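Plitent Two-Handed Gripper Kit, built in a shared workshop

Posted 2024-01-31

The Plitent kit is a pair of hand-held grippers meant for recording manipulation tasks without an arm in the loop. You squeeze, the fingers close, the tracking side works out where each hand was, and the log goes to whatever you train with. I bought the unassembled version at 400 dollars for the pair and put it together in the upstairs room of the workshop I belong to. I have used it since July.

What comes in the box: printed shells, fingers, handles, two marker cubes in flat form, cable, fasteners in unlabeled bags. No power supply. I used a bench supply from Harju that I already owned.

Assembly took 3 evenings. The shells fit well and needed no sanding. The finger linkage is the slow part. The manual shows the left hand only and tells you to mirror it, and on the right hand the return spring will go in backward without complaint. If the fingers close fully but open only partway, that is the cause. The cubes fold up from marked sheet and glue at the edges. Glue them on a flat surface and leave them overnight; a cube that is out of square produces a pose error that no amount of calibration removes.

Cable routing is left to the builder. I tried clips along the handle and gave up on them, as they put a hard bend right at the connector. A free drop with slack at the wrist has lasted longer.

For the first tasks I would stay with one object on a plate and a table you can reach from more than one side.
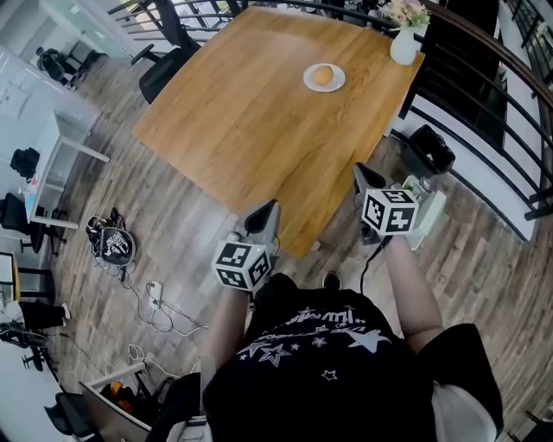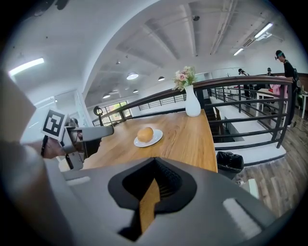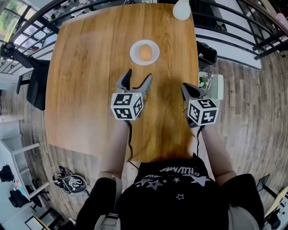
Tracking is good when the markers face a camera squarely and mediocre when they do not. Turning the wrist far inward hides the useful faces, and the log then shows a short jump when they come back. The Joltico software flags these jumps but does not repair them. I delete the affected takes. Daylight matters too: with the sun low, glare on the printed faces was enough to drop detections, and matte spray on the cubes cured most of it.

Grip feel is acceptable. The handle is sized for a medium hand, and the trigger travel is long, so small adjustments near full closure are easy to make. Soft objects are harder. There is no force feedback beyond what comes through the linkage, and I crushed several rolls before I learned to stop early. After about 6 minutes with the arms extended, fatigue shows in the data as a downward drift at the end of each reach. Short sessions are better.

Wear so far: one finger pad came unglued, one connector was replaced. I bought spare pads from Plustimby, which cost less than Plitent's own and needed trimming by a millimeter on the long side. The linkage has no play that I can measure.

Complaints, in order of weight. The manual needs a right-hand section. The connectors should have strain relief — this is a cheap part and its absence cost me a repair. The fastener bags should be labeled. The software will not resume an interrupted session, so a loose cable means starting the file again.

Rating: 4 out of 5. I would buy the unassembled version again, and I would order a second set of cables with it.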